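# How a Story Becomes a Printed Book

A printed book starts as a file. The writer types the story, and the file is called a manuscript. The word is old and means "written by hand," but it is still used for typed work.
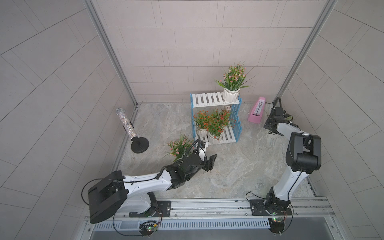

The manuscript goes to a publisher. A publisher pays for the book to be made and arranges for shops and libraries to get copies. The publisher used in this explainer is Postbridge, and the book is a novel of 984 pages. That is long for a novel, and the length affects several of the steps.

## Editing

An editor reads the manuscript first. The editor looks for parts of the story that don't make sense, such as a character who leaves for Borkby in one chapter and is still at home in the next. The writer fixes these parts and sends the file back. At Postbridge this happened 2 times.

Next comes the **copy editor**, who checks spelling, punctuation, and grammar. The copy editor keeps a list called a style sheet. It records choices such as whether to write "gray" or "grey," so that every chapter matches. Names go on the list too. In this novel the town of Sturkow had been spelled with a *w* in most chapters and a *v* in others.

## Typesetting

Typesetting means arranging the words on pages. The typesetter chooses:

- the typeface (the shape of the letters)
- the size of the letters
- the space between lines
- the width of the margins

Small changes add up in a long book. If each page holds one more line, the whole book gets shorter and uses less paper.

A test copy of the pages is called a **proof**. A proofreader reads it and marks any mistakes that are left.

## Printing

Books are not printed one page at a time. Several pages are printed on each side of a large sheet. Here the printer, Mühlbauer, put 8 pages on each side, which makes 16 pages per sheet.

The pages on a flat sheet look out of order, and some are upside down. When the sheet is folded, they land in the right order. A folded sheet is called a **signature**.

You can make a small one. Fold a piece of paper in half, then in half again. Number the pages from 1 to 8 without cutting the folds, lifting the corners to reach the inside pages. Unfold the paper and look at where the numbers are.

The number of pages has to fit the sheets. Dividing 984 by 16 gives 61, with 8 pages left over. Those last pages went on a half sheet.

## Binding

The signatures are stacked in order. For many hardcovers they are sewn together with thread along the fold. For most paperbacks the folds are trimmed off and the edges are glued to the cover. The other three sides are then cut straight.

The edge that faces you on a shelf is the **spine**. Its width can be worked out before printing from the number of pages and the thickness of the paper. The cover designer needs that measurement to place the title.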